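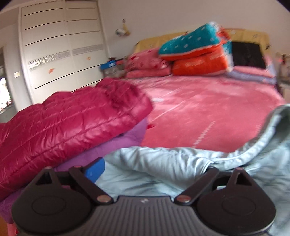

Section 8. Washing Quilted and Puffer Jackets

Your Lekota washer has a program made just for padded outerwear, and we hope you'll get a lot of use out of it. Many people put off washing a winter coat for years at a time, or carry it across town to have it cleaned, when a gentle wash at home will usually do the job very nicely. Set aside a good part of the day for your first load. The washing goes quickly enough, but the drying takes its own sweet time, and it's much nicer to start after breakfast than to be standing over a damp coat at bedtime.

Before you begin

Read the care label sewn inside each jacket. If it says dry clean only, please believe it. If the label has faded past reading, wash the jacket by itself on the Outerwear program and leave the temperature at Cold.

You will need a mild liquid detergent, two or three clean tennis balls or dryer balls, and a soft cloth. Powder detergent has a way of settling into the stitching of quilted fabric and leaving chalky lines, so save it for your towels.

Sorting and loading

1. Sort the jackets by color. Reds and purples can let go of a surprising amount of dye the first few times they are washed, and a pale jacket will pick it up happily. Wash the strong colors together and keep the light ones for a load of their own.

2. Empty every pocket, including the little one inside the chest that everybody forgets. Tissues are the worst offenders, with lip balm close behind.

3. Close all zippers and snaps, then turn each jacket inside out. If the hood comes off, take it off and wash it alongside. Fur or imitation fur trim should be removed and cleaned by hand.

4. Look over the seams for small holes. A hole you can barely see will let out a good deal of filling during the spin, so put in a few stitches first and wash tomorrow.

5. Dab the collar and cuffs with a drop of detergent on a damp cloth and leave it for ten minutes or so. These spots collect skin oils and rarely come clean without a little extra help.

6. Place the jackets in the drum one at a time. Two adult jackets make a full load, even though the drum will look as if it could take more. They need room to move about.

CAUTION: Never wash a fully waterproof coat or rain shell on this program. Water can become trapped inside the fabric and throw the drum badly off balance during the spin.

Running the program

7. Pour detergent into the compartment marked with a single line, up to the lower mark and no higher. Leave the softener compartment empty. Softener coats the filling and makes it clump.

8. Turn the dial to Outerwear. The display will show Cold and Low Spin. You may raise the temperature to Warm if the care label allows it.

9. Press Extra Rinse once. A small light comes on beside the button.

10. Press and hold Start until you hear the tone.

Note: Jackets trap air and tend to float during the first few minutes. The washer will pause, turn slowly, and add water until they settle. This is normal, and there's no need to open the door.

If the display shows 357, the load is out of balance. Wait for the door to unlock, spread the jackets evenly around the drum, and press Start again. If it shows 557, the detergent level is too high and the washer is adding a rinse to clear the suds. Let it finish by itself.

Drying

11. Lift each jacket out with both hands underneath. Wet filling is heavy, and hanging it by the shoulders can strain the seams.

12. Tumble dry on Low with the dryer balls, if the label permits. Stop every half hour, take the jacket out, and gently pull apart any lumps with your fingers.

13. When the outside feels dry, give it another full cycle anyway. The middle of the filling is always the last to dry, and a jacket put away damp will smell musty by spring.

If you don't have a dryer, lay the jacket flat on a rack in an airy room, turn it over every few hours, and shake it well each time. Allow two full days.

Replacement drawers and door seals can be ordered from the Restiscombe parts desk. Ask for kit 2322 and have your serial number handy. You'll find it on the inside rim of the door.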